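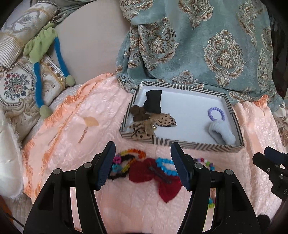 # Re: Trays vs. boxes for hair things (long, sorry)

Hello all,

I meant to answer this back in May when it first came up and then the kitchen ceiling happened, so please forgive me for digging up an old thread. I've kept the part I'm replying to below.

> We have a drawer in the hall bathroom that I can't open without
> something jumping out. Bows, scrunchies, clips, the little bead
> bracelets from camp, all in one heap. I bought a divided box with
> 30 compartments and my daughter used it for exactly two mornings.
> Has anyone on the list found something a nine-year-old will keep
> up with? I don't want to spend a lot and I don't have wall space.

I had one of those divided boxes too! Mine was from the Limov closeout store out past Rillville, and I was so proud of it. The trouble was that every compartment was the size of a postage stamp, so the elastics fit beautifully and the bows had to be folded in thirds. A bow that has been folded in thirds looks sad for the rest of its life.

What we use now is one shallow tray with a low rim, the kind you might put under a coffee pot. Ours has a gray and cream striped pattern on the rim and a plain white bottom, and I'm very fond of the white bottom because even the dark things show up on it at half past seven in the morning. It lives on top of the dresser. When we sort, it comes over to the bed and everything gets laid out on the pink quilt first, which makes a nice soft place to work (beads don't roll far on quilting, I can promise you that).

The way we divide it is very loose. Fabric things go to the left end: the leopard bow with the sheer brown part in the middle, the fuzzy brown hair tie, the black folded one. The right end gets the lavender bead bracelet and the fluffy white hair tie. I know a bracelet isn't a hair thing, but they come off at the same time at night, and I gave up separating them. The middle stays open for as long as we can manage it, and then the big bows go in last. The red one with the metal clip is always the last in, partly for its size and partly since my granddaughter likes to hold it while she decides.

A few other things that helped us, in no special order:

- Close the clips before they go in. An open clip will grab the nearest scrunchie and you'll be picking fuzz out of it at breakfast.
- Lay bows flat with the tails spread out a little. I used to stand them up on edge and they slumped.
- If the tray is full, something goes to the out-of-season bag. We use an old Illis pillowcase with a drawstring run through the hem.
- Stretched-out elastics go straight in the trash. I was saving them for tomato plants and I had enough for every tomato in the county.

As for your daughter keeping up with it, mine didn't at first either, if I may say so about a grandchild. We do the whole tray together once in a while and I don't fuss in between. She can see everything from the doorway and she drops things roughly where they belong – the right end for bracelets, the left end for everything soft – and that's as much order as I'm asking for.

One question of my own, while I have your attention. Has anybody washed the fluffy kind of hair tie and had it come out fluffy? I've been putting ours in a sock and I'm not convinced by the results.

Warmly,
M. Jankauskaitė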